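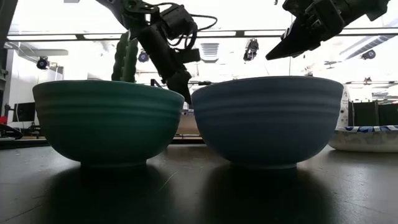
3.2 What people told me about portion size

I went into the interviews thinking I'd mostly hear about hunger. I didn't! People wanted to talk about their dishes. Of the 25 households I visited in Drellport, 10 brought up a particular bowl before I'd asked a single question about tableware, and a few got up to fetch it from the cupboard while I was still hunting for my pen.

The bowl, for a lot of these folks, is the unit. One man told me he eats "a bowl" of oatmeal every morning, and when I asked how much that was he looked at me like I'd asked how long a day is. (I ended up weighing it with him, and he was as curious as I was.) Margareta Bucur ran into the same thing in her soup study, where she argues that people keep track of servings by the dish and hardly ever by the spoonful. My notes line up with hers pretty well, though her households were bigger and ate together more often than mine did.

Figure 3 gives the spread of self-served cereal by bowl width. The wide bowls do sit higher on the chart, but please don't lean on that too hard. I didn't assign bowls to anybody, so a person with a big appetite may simply have bought a big bowl years ago and stuck with it. Seidel makes this point about dinner plates and I think he's right.

Depth was the part I hadn't planned for. Two bowls can look about the same size on a shelf and still hold pretty different amounts once you pour water in, and most people I talked with guessed low for the wider one. One woman was so surprised by her own guess that she made me measure again, and then we did her mugs too (not included in the analysis, sadly).

Color came up less than I expected. A handful of people had a favorite, usually tied to who gave it to them, but I couldn't find any link between color and how much went in. I coded those comments under "attachment" and come back to them in Section 4, along with the stories about chipped bowls that people still won't throw out.

Figure 3. Self-served cereal in grams, by width of the bowl used at home, April visits only.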